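Paloma Gallagher
24 March 2021

1/ People keep asking me what happened at work after the robot arm came in, so I'm putting it all in one place. I'm a lead on the harness line at Grustel. We build control units. My part of the building is where the wires meet the boards.

2/ For anyone who hasn't done it: a harness is a bundle of thin wires with connectors on it. One end goes to the board, the other goes to whatever the unit is supposed to run. You sort the wires, find the right header, seat the plug, tug it, and pass the unit on.

3/ It doesn't sound like much. Do it all shift and your thumbs know about it. I've had a brace on my right hand two winters in a row. Soledad Pennington, who trained me, had surgery on both wrists before she moved to inspection.

4/ There are 19 of us on the line across two shifts. When management announced the arm last year, the first question in the meeting was how many of us would be left. The answer was "no layoffs tied to this project." We asked for it in writing and got it, with an end date on it, and we noticed the end date.

5/ The integrator is a small outfit called Kimasine. They sent Girish Solanki, who stayed with us for weeks and mostly watched. He sat behind me with a notebook and asked why I turned the bundle over before picking out the green wire. I had no idea I did that.

6/ Turns out I do it so the plug faces me when I reach for it. Girish wrote that down. There's a page in the setup binder now called "orientation before pick" and it's pretty much my left hand.

7/ I have mixed feelings about that page. Nobody paid extra for it. When Krishnamoorthy Pinto (our steward) brought it up, the company said process knowledge is part of the job. We're still talking about it.

8/ What the arm is good at: boards. A board is stiff and it stays where you put it. You can teach it a spot and go back to that spot all day.

9/ What the arm is bad at: wires. They're springy, they hang differently every time, and two black ones next to each other look the same from most angles. In the first full week we logged every attempt. 654 attempts, and the sheet was mostly the letter M, for manual. That means one of us stepped in and did it by hand.

10/ The sheet has gotten better since then. The old harness came tied in a tight loop and kept a bend in it. Arlo Oyelaran in purchasing got the supplier to ship them flat. That helped more than the software update did, and it helped the people doing it by hand too.

11/ We'd been asking for flat packing for years, by the way. It took a machine having trouble with it to get it done. I've said this to Arlo and he agrees, so I'm not telling tales.

12/ My day now. I start with the cell check: cables clear of the arm, tool tight, board box against its marks. Then I run a few units by hand next to it to warm up. Then I split my time between the cell and the bench.

13/ The bench work is slower and harder than before, and I mean that as a plain fact. The easy units go to the cell when it's running well. What's left for people is the odd lengths, the rework, and anything with a bent pin. You used to get an easy one every so often to rest your eyes on.

14/ We raised that and got something for it. Rotation is now two hours at the bench, then a change. Before the arm, you could sit at one bench the whole shift if the schedule was tight.

15/ The pay question. Cell operators get a higher grade after they pass the Bresutdale course, which is the outside training the company picked. So far the slots have gone to day shift because the course runs during the day. Night shift is not happy and they're right not to be.

16/ Krishnamoorthy has asked for an evening session in April. The company says it's looking into it. I'll add to this thread when there's an answer.

17/ Also, it's quieter. I didn't expect to care about that. We used to talk across the benches, and now two of the benches are gone and the cell's table is where they were. You end up talking to whoever is on the other side of the arm, and mostly about the arm.

18/ A few of you wanted to see the cell. Wires up at the tool first, then a harness lying on the table by the gripper.

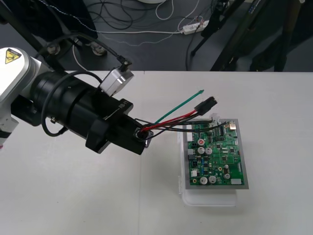
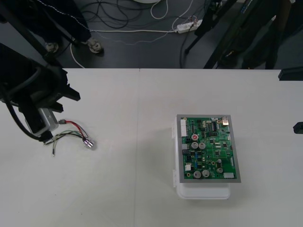

19/ The loose ends are the part I watch. A plug has a shape you can grab. A stripped end has to be kept off the board while you're dealing with the plug, and when I do it by hand I just tuck it under my ring finger without thinking. Girish and I have gone back and forth on how you'd get a tool to do that.

20/ His current idea is a little clip at the table edge to park the loose wire in. Mine is to ask the supplier to tape the ends back and have a person peel the tape later. Mine is cheaper, but it adds a step for a person, so I can see why the bench crew groaned when I said it.

21/ Somebody asked if I'd want it gone. No. My hands feel better than they did last spring. I don't wear the brace at home anymore. I'd like the night shift to get the same deal, and I'd like the written promise to not have a date on it.

22/ Somebody else asked if it's faster than us. On a good run of one type of unit it keeps up with a new hire. It doesn't keep up with Soledad, and she hasn't been on the line in years. It doesn't take lunch, though, so by the end of a shift the totals are closer than you'd think from watching it.

23/ The plan on the wall says a second cell goes in once this one gets through 100 units in a row with no M on the sheet. The best run so far isn't near that. When it is, I expect another meeting, and Krishnamoorthy already has his list of questions typed up.

24/ For people at other shops who are about to get one of these: ask to see the log sheets every week, and ask who gets trained and when. Get the break rotation settled before the thing is bolted down. We did ours afterward and it took 11 weeks.

25/ Replies are open. I can't share unit names or customer stuff. If you do harness work by hand and have a trick for keeping two black leads apart, I'd like to hear it.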